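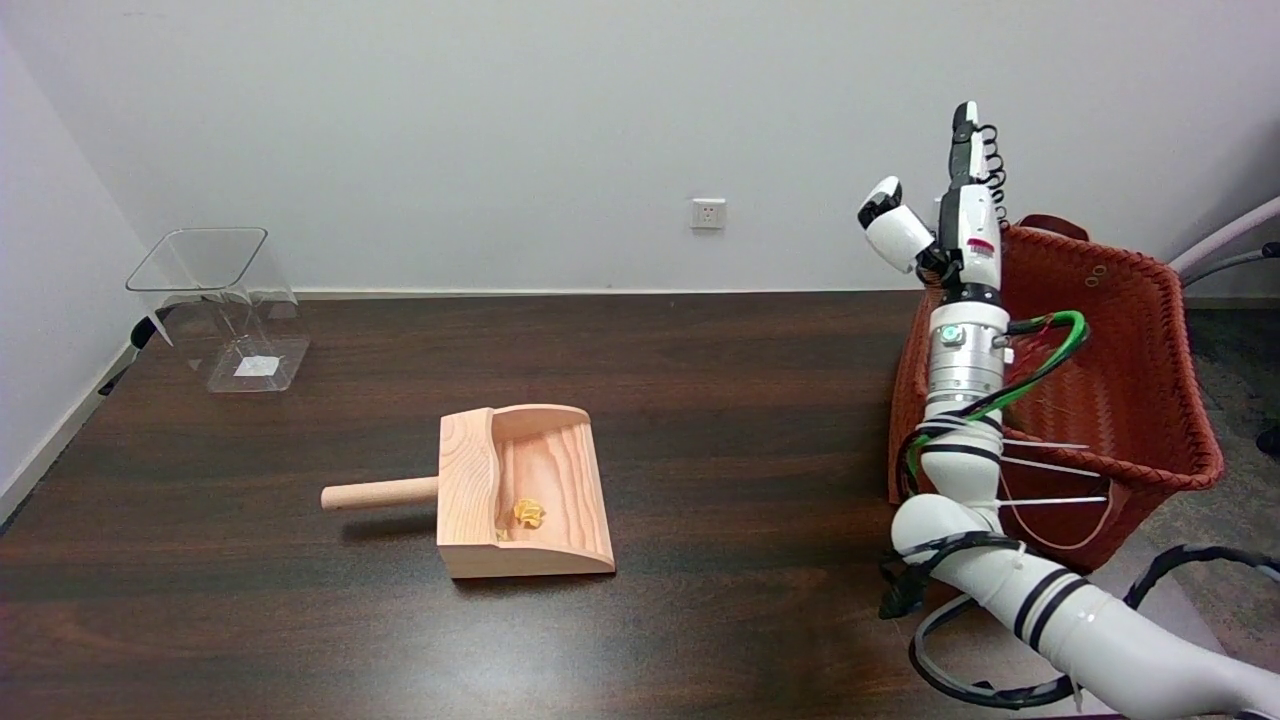 From: Lleucu Foulkes
To: Tabletop Tidying list
Date: July 2, 2021
Subject: Re: wooden dustpans, worth it?

Saeed Mahmoudi wrote:

> I have gone through 2 plastic dustpans since we moved the craft table
> into the back bedroom, and both of them cracked at the handle. My
> sister keeps telling me to get a wooden one. Are they any good for
> small stuff, or do the crumbs get stuck in the grain? And does anyone
> keep a bin right on the table? I'm tired of walking to the kitchen
> with a scoop full of paper scraps and dropping half of them on the
> carpet.
>
> Saeed

Saeed, yes, yes, get the wooden one! I have been hoping someone would bring this up, as I switched over last September and I've turned into a bit of a bore about it at home.

The one I like is all wood, including the handle, which is a plain round piece that sticks straight out of the back. It's so nice to hold. The back is tall and the sides curve down to the front, so when you carry it across the room with the front tipped up a little, the scraps slide to the back and stay there. My old flat plastic one would lose everything if I so much as sneezed.

About the grain: I haven't had trouble with paper, candy wrappers or cracker crumbs. Glitter is another story (my niece, a card-making afternoon, let's leave it there). I knock the pan against the inside of the trash can and then wipe it with a barely damp cloth. Don't soak it. I left mine in the sink once and the front lip went fuzzy, and I had to go over it with fine sandpaper before it would sit flat again. It's been fine since.

One thing I'd look at before buying is that front lip. Mine came from Bumari and the edge was thin enough right out of the box. The one my neighbor got from Villca looks prettier but the edge is thick, and she has to chase every crumb over it with the brush. She's thinking of sanding it down herself.

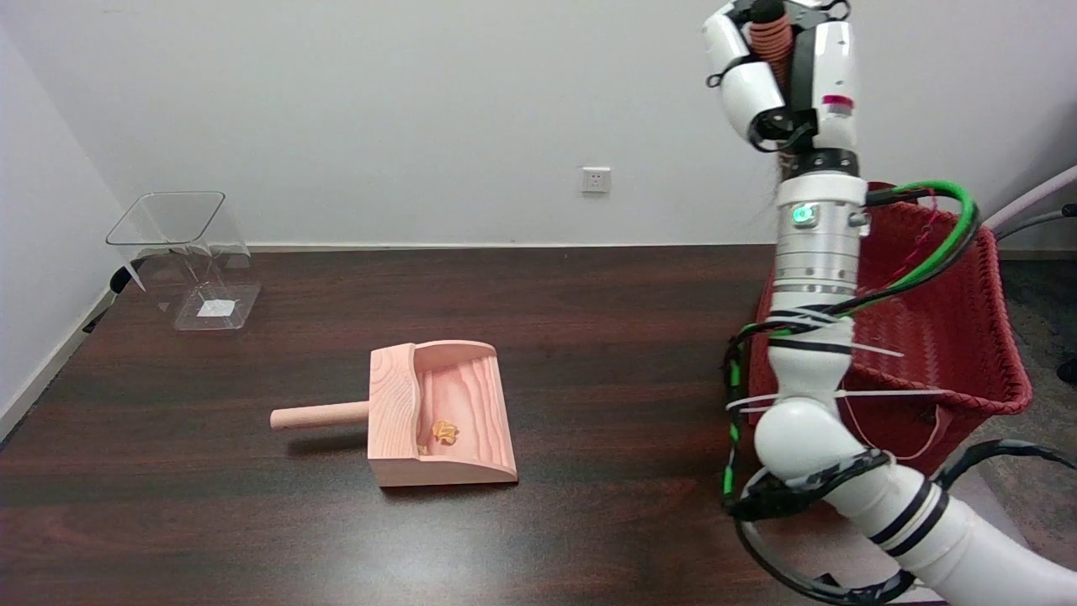

Wooden dustpan on the table, clear bin back near the wall.

And yes to the bin on the table! A clear one is my favorite, wider at the top than at the bottom. The wide opening makes tipping the pan so much easier, and with clear sides you can see when it's filling up — also handy when you've thrown out the one bead you needed, ask me how I know. Keep it toward the back so your elbow doesn't find it. I don't use a liner, I just carry the whole thing out and rinse it.

Dark tabletops are great for this too, by the way. A scrap of yellow paper shows up right away on dark wood, and on my old white desk I could never find the pale bits until they were stuck to my sleeve.

For the brush, I'd go with something soft. Joren had a little hand brush for years that was perfect, but I can't find it anymore. If anybody on the list knows where to get one, please write, I'd buy a spare.

Let us know what you pick, Saeed, and how big your table is. Mine is 34 inches deep and I can just reach the back of it with the short brush without getting up.

Lleucu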